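Changes to the furniture reuse scheme

The furniture reuse scheme run by Brundance Housing Association will move to a larger store at Varnero Court in October. The present store, behind the Grunov Street office, will close to donations at the end of September. Items already reserved may be collected from Grunov Street until the move is complete.

The scheme passed on 258 pieces of furniture to tenants last year. Demand was highest for beds, chests of drawers and small tables, and the Association would be glad to receive more of all three. Upholstered items can be accepted only where the fire safety label is still attached. We regret that wardrobes wider than a single door cannot be taken at present.

Tenants may reserve up to 2 items at a time. Reserved items are held for 7 days, after which they are offered to the next household on the list. Delivery within the borough remains free of charge to tenants who receive housing support – all other households pay a flat fee of £30, whatever the number of items. 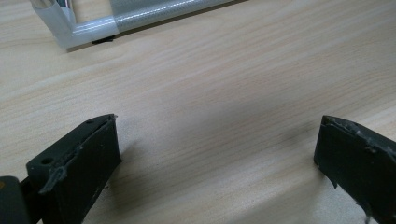

A tabletop with a light wood-grain finish.

Donors are asked to empty all drawers and to keep screws and fittings together in a labelled bag. Collections may be arranged through the Pattinasarany Centre, either at the front desk or by telephone. The desk closes at 4.30pm. Reservation forms for the new store will be sent out with the autumn rent statements.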